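About Grellach

Grellach is a small company that tests whether machines can do ordinary chores, in the home and on the shop floor. We don't build robots. We write the tasks, run them, and publish what comes out.

The company was started by Lev Hnatiuk and Petro Kobzar, who met while working for a contract packing firm. Lev ran a line that put bathroom fittings into boxes. Petro kept the machines going. Over a few years they were shown a good many robots that were supposed to take over the last part of the line, where people sort mixed parts by hand. The demonstrations were fine. The machines that arrived afterward were slower than the people and stopped whenever a bag was folded the wrong way. After the third one was sent back, the two of them began writing down what they would have asked for if they had known how to ask.

That list became our first set of tests. It had 43 tasks on it, and most of them are still in use.

What we do

Customers come to us with a plain question: can a machine do this job yet? The job might be folding towels at a laundry, loading a dishwasher in a care home, or hanging parts on a rack before painting. We visit, watch the people who do it now, and break the job into pieces small enough to test. Then we run each piece 100 times and report how often it was finished without help, how long it took, and what went wrong when it failed.

We count a task as finished only if the person who normally does it would accept the result. A towel folded into a lump is a failure, even if the machine set it down in the right place. This rule has cost us some friends among the people who sell machines, and we have kept it.

Our library now holds 963 tasks. Close to half are household chores and the rest come from workshops, stockrooms and outdoor maintenance. Anyone can read the task sheets. The detailed results belong to the customers who paid for them, but we publish a summary every February.

Where things stand

People ask us for one answer, and we don't have one. It depends on the chore.

Moving boxes of the same size from one known place to another is settled. So is vacuuming a floor, if someone picks up the socks first. Wiping a flat counter goes well with most of the machines we have tried. Clearing the counter before wiping it does not, because that means deciding what is trash, what is dinner, and what belongs to somebody who will want it back.

Soft things are still hard. Laundry has improved more than we expected, and a shirt can now be folded to a standard our laundry customers accept, though it takes several minutes. Fitted sheets remain on the failure list. Thin plastic bags are there too.

Small hard things are mixed. Picking up a ring, a handle or a cap is usually all right. Picking it up the right way around, so that it can go straight onto the part it fits, is where the numbers drop. A person turns the piece over in the fingers without thinking about it. A machine with two fingers often has to put it down and try again, and each new try is another chance to drop it.

Working with two arms helps, but less than you might suppose. One arm can hold while the other fastens, and that opens up jobs such as unscrewing a jar or tying off a sack. The trouble is keeping the second arm out of the way when it isn't needed.

How we test

We use two kinds of trials. Simulated trials come first because they are cheap and we can change the setting between runs. For one customer, Mwakyusa, which looks after rooftop and field equipment, we ran some 3000 simulated trials before anyone touched a real tool. Physical trials follow, in our own workshop or at the customer's site, and these are the ones we put our name to.

Simulated work lets us ask about places where it would be awkward to set up a bench. Outdoor jobs are a good case. The surface may slope, parts slide away, and there is seldom a flat spot to lay things down.

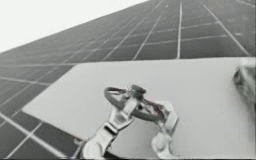 A task that scores well in simulation may lose a third of its score when we move it to real parts. Petro keeps a running table of these gaps, and customers tell us it is the page they read first. Friction is the usual cause. Lighting comes next, and after that the plain fact that real parts are a little bent.

Who we work with

Besides Mwakyusa we have long-running agreements with Stoltus, a commercial laundry group, and Grostari, which makes shelving and fittings for small stores. Stoltus lets us use one folding table on the early shift, from five in the morning until the trucks leave. Grostari sends us its returned parts, scratched and chipped, and we prefer those to new ones.

We don't take payment from companies whose machines we are testing for a customer. If a maker wants its own machine tested, it pays the same rate as anyone else and agrees beforehand that the summary will be published.

The people

Lev handles customers and site visits. Petro runs the workshop and has the final say on whether a result goes out. The rest of the team is a mix of former line workers, two programmers and a retired home care aide who writes most of the household tasks — she has also removed quite a few that she thought no one really does.

Suggesting a task

If there is a chore you think we should add, write to us through the contact page. Tell us what the job is, how long it takes a person, and what a bad result looks like. A short note is enough. We answer every message, usually within two weeks, and if we take up the task we will send you the finished sheet to check before it goes into the library.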